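The shop that buys by the box

When Ea Damgaard took over the lease on a former ironmonger's in Stavham, the first thing she sold was a set of brass hinges. The last owner had left them in a drawer. The first book went two days later, a Danish cookery book with half the index missing, and the man who bought it asked whether she had any more in languages he couldn't get at the library.

She didn't, but she wrote it on the back of an envelope. Eleven years on, Sullidico Books sells almost nothing in English. The shelves run from Hungarian crime novels near the door to Vietnamese poetry by the back stairs, with a long wall of Chinese and Japanese paperbacks between them. Prices are pencilled inside the cover. Most are under a fiver.

Secondhand books in foreign languages have always been awkward stock. Charity shops often turn them away, as the staff can't tell a bestseller from a tax guide. House clearance firms treat them as paper. Damgaard's whole business rests on being willing to take them, usually by the box and usually unseen.

"People ring up and say it's my father's books, I can't read them, will you come," she says. "I go. I pay a flat 10 pounds a box. Sometimes I've paid 10 pounds for a box of boiler manuals."

The boxes come in through the yard and are stacked in what used to be the paint store. Sorting takes far longer than buying. Damgaard reads Danish, Swedish and German, and can pick her way through Dutch. For the rest she relies on a small group of readers who come in when they can and are paid in cash or, more often, in books.

Csenge Vida does the Hungarian and Romanian. She works mornings at a dental practice and arrives at two with a sandwich. Her system is simple. Anything she would read goes on the left, anything her mother would read goes on the right, and whatever remains is put out on the table in the yard for nothing. Damgaard says the right-hand pile sells fastest.

The Chinese stock was a mess until Bảo Huỳnh began helping. He was brought up speaking Vietnamese and Cantonese and learned to read Chinese properly as an adult, at evening classes in Bisetti House, the old wool exchange across the square. He began with a single collection from a retired engineer named Zhong, which came to 188 books and filled the shop's hallway for most of a winter.

"You start with the back," Huỳnh says. "The front is often just a picture and a title, and a title can mean anything. The back tells you what sort of book it thinks it is."

He keeps a notebook of what he finds tucked between pages. Bus tickets, pressed leaves, a receipt for a fridge. Once there was a letter, unopened, which Damgaard posted back to the family with a note. They didn't reply.

The notebook also records mistakes. Last April a run of what he had marked as travel writing was bought by a student, who returned three of them and explained politely that they were novels about people who never leave one flat. Huỳnh moved the whole run to fiction and crossed out the entry.

Money is tight. The rent is 900 pounds a month, which is low for the square but has gone up twice. In a good month the shop clears it by the third week. In a bad one Damgaard does translation work at the till, mainly instruction leaflets and the odd will. A second-hand dealer in Aarhus, Ingvar Frandsen, buys her surplus Scandinavian titles and sends back whatever he can't place, so that some books have now crossed the North Sea three times.

Few of her customers live in Stavham. Halldóra Hauksdóttir drives over from the coast every couple of months with a list. She came to England as a nurse and says that for years she read Icelandic only on her phone. "It isn't the same in the bath," she says. On her last visit she left with a bag of detective stories and an old hymn book she had no plans to sing from.

There has been talk of putting the stock online. Damgaard tried it for one summer and gave up after the postage on a four-volume dictionary came to more than its price. She does take requests by phone, and writes them on the wall beside the till, where some have stayed so long that the ink has faded — a Faroese school atlas, anything on Hungarian railways, the second half of a Korean serial whose first half sold years ago.
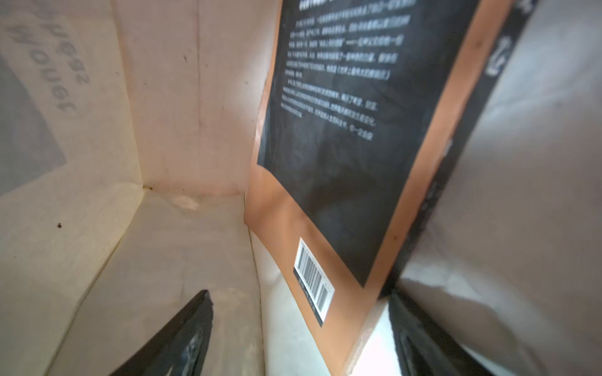 The new boxes wait until the old ones are done. Huỳnh has asked for better light in the paint store and Damgaard has promised to see to it before the clocks go back. Until then he carries them through to the front, one at a time, and sorts on the counter between customers.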